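Posted 2024-01-08 in Painting & Drawing > Teaching and Classes

# Teaching tempera to a mixed-age class, how do I keep the layers from going muddy?

**Wuvidora**

Hi all, hoping someone who's taught this before can steer me right. I've put my hand up to run a two-hour still life session at our local arts centre (my first time at the front of the room, eek!) and I'd love to do egg tempera instead of the usual acrylics. The youngest in the group is nine and the oldest would be well past seventy, so it's a real spread.

My trouble is the layering. In my own practice pieces at home the first colours look lovely and clear, and then by the third or fourth pass everything turns the colour of a puddle. I'm working on a gessoed board with a flat synthetic brush and mixing yolk and pigment on a saucer. I've tried going thinner and I've tried going thicker, and I get a different sort of mess each time. Is it my brush, my mix, or am I just impatient? Also, what's a sensible subject? I was thinking of a bowl of fruit, but there's a lot going on in a bowl of fruit.

**Grisedik**

Brush, mix AND impatience, I'd say, but mostly the brush! I did exactly the same thing for my first couple of years. A flat brush loaded with paint drags up whatever is sitting underneath. Swap it for a small pointed round, dip it, then squeeze most of the paint back out between your fingers or on a rag. You want it to feel nearly dry. Then lay down short strokes side by side and don't go back over one you've just made. That last bit is torture for adults. The kids seem to cope fine.

How I'd run your two hours:

1. Have the boards gessoed and sanded before anyone arrives. Don't try to fit this into the session, you'll lose the lot of it to sandpaper.
2. Draw the subject lightly in pencil, then go over the main lines with very thin watercolour.
3. Put out one subject and keep it dead simple. I use eggs, on their own or in whatever's handy from the kitchen. They've got a highlight, a mid-tone and a shadow, and a brown one gives you a nice warm colour to build up to. 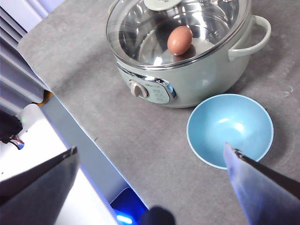 4. Separate the yolk, roll it on a paper towel, pinch the sac and let the yolk run into a jar. Add a teaspoon of water and stir. Make a fresh lot for each class and throw out the leftovers.
5. Mix only two colours plus white for the first half. I like yellow ochre and a burnt sienna. Buy the pigment as a ready-made paste so you haven't got powder floating about the room, and skip anything with cadmium or lead in it, especially with kids there.
6. Hatch in the shadow side first, then the mid-tone, then the lights. Hang back on the white until the last twenty minutes or you'll end up with chalk.

Keep the boards small, too. I once gave a group boards the size of a tea tray and most of them still had bare gesso showing when we packed up.

**Panagiotou**

just use acrylic?? same brushes, washes out easier, and you don't have to ask everyone about egg allergies. I get wanting to do the traditional thing but for a one-off class it's a lot of fuss

**Ciline**

Fair point about allergies, I'd definitely put it on the sign-up sheet. I'd still do the tempera though, people love it!

One thing to add to what Grisedik said about the mix. Do a test patch on a scrap of board, wait until it's dry, and rub it with your finger. If the colour comes off as powder, you need more yolk. If it looks greasy and takes forever to set, you've got too much. I have students keep a strip of these beside them with the proportions pencilled underneath, and it settles a lot of arguments with the paint later on.

For the muddiness, have a look at your water jar as well. Mine goes grey in no time and I used to keep happily painting with it. Two jars, one for rinsing and one for thinning, and change them at the break.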